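Progress report to the program manager, Rernar picking software
Reporting period ends November 2020
Site: Vurville lab

## Short version

The grasp planner is better than it was in February. I don't think it is as much better as our own numbers say, and I would ask you not to quote those numbers outside until the second round of testing is done.

The headline figure is a pick success rate of 91 percent, up from 83 percent under the old planner. Both come from the same logging code, and the logging code is part of the problem. More on that below.

## What was done

- Replaced the fixed list of grasp angles with the sampling planner from Stunska. It runs on our arm without changes to the low-level controller.
- Rewrote the collision check so that it treats the bin walls and the middle divider as solid. The old version only knew about the floor.
- Moved the camera calibration into a script. It used to be a set of notes and a good memory.
- Ran 2,000 pick attempts with the new planner, all in the Vurville cell.

The Mujić simulator work was not done. We spent two weeks trying to get contact with thin edges to behave and then stopped. The simulated gripper picks up bowls by the rim almost every time, and the real one does not. I see no value in tuning a planner against that, and I would drop the simulator milestone from the plan unless somebody can show me a result that carries over.

## Why I don't trust the success rate yet

A pick is logged as good if the gripper fails to close fully after the lift. That test can be fooled. A finger caught on a bowl rim will pass it for as long as the bowl hangs on, and if the bowl drops a second later the log still says success. We checked a sample by hand and found false successes in it. The sample was too small to give you a rate, so I won't.

The object set is also easy. Small blocks give the planner two flat sides and plenty of room, and they make up too much of the total. If we report one figure for everything, the blocks pull it up and hide what happens with cups, bowls and glasses. From the next report on I want a separate line for each kind of object, even if some of those lines look bad.

Then there is perception. The segmentation step still merges objects that touch. When a block sits against a bowl, it will often return one shape, and the planner picks a grasp point somewhere between the two. Retraining helped a little on our saved images and made no difference I could measure on the arm. Clear and shiny surfaces are still bad in the depth data, and the new planner does nothing for that. It was never going to, whatever the proposal said.

## Reach near the walls

The stricter collision check had a cost we should have expected. The planner now turns down grasps close to the divider and the side walls, including ones the arm could make safely. Objects in the corners get skipped and the run stalls until the retry limit ends it.

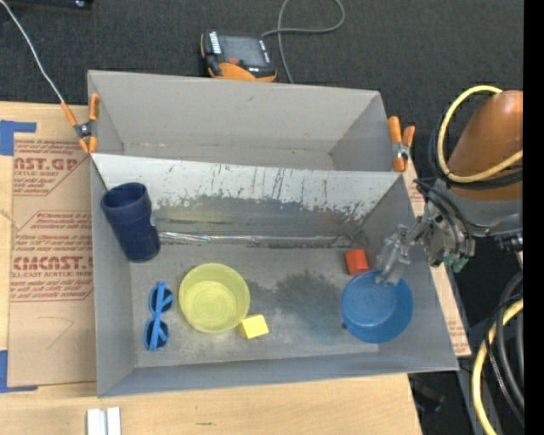
We tried shrinking the safety margin to 12 millimeters. It cut the number of skipped objects, and it also brought back light contact with the walls, which the controller reads as a failed approach. So we traded one kind of stall for another. The margin is back at its old value while we work out whether the planner can use a different one for each wall.

## Next period

1. Replace the success test with a weight check or a second look from the camera after the lift.
2. Repeat the comparison, old planner against new, with that test in place and the objects laid out the same way for both.
3. Label a set of touching objects and measure the segmentation step separately from grasping.
4. Decide on the Mujić milestone.

Spending is on plan. I am not asking for more money, only for the demo to be moved until item 2 is finished. If the gain holds up under a fair test, I will say so in the next report.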